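Glossy light gray table top shows every reflection, how to make it less shiny?
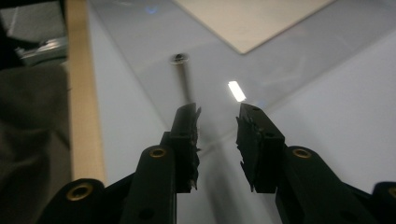

2 replies — sorted by oldest

Zevero
Hello everybody. We have a table with a pale gray-white top, very smooth and glossy. In the evening the ceiling light makes a bright white rectangle on it, and when I read or do paperwork I always must move my chair. I wipe it with a soft cloth and a little dish soap, and the shine stays the same. I do not know what the top is made of, the seller wrote only "easy care surface". The table did cost 210 and I would not like to ruin it. Can I sand it a little with fine paper, grit 2000? Or is there some other way?

Lu
Please do not sand it before you know the material. If it is a thin coating, you can go through it very fast and this can not be repaired. Also, 2000 is a polishing grit, so on some lacquers it will leave a soft shine and not a real matte surface. I made this mistake on a shelf — one half became cloudy and the other half stayed glossy.
I would first try the lamp. Turn it or move it 30 centimeters to the side, and sit down to check where the reflection goes. A frosted cover also helps, the bright spot gets softer edges. If you still want to sand, try on the underside first, but only if it has the same finish.

Usteline
desk pad. Mine is felt, 32 cm deep, a bit small for papers but no more glare where I write. Take a bigger one if you have the space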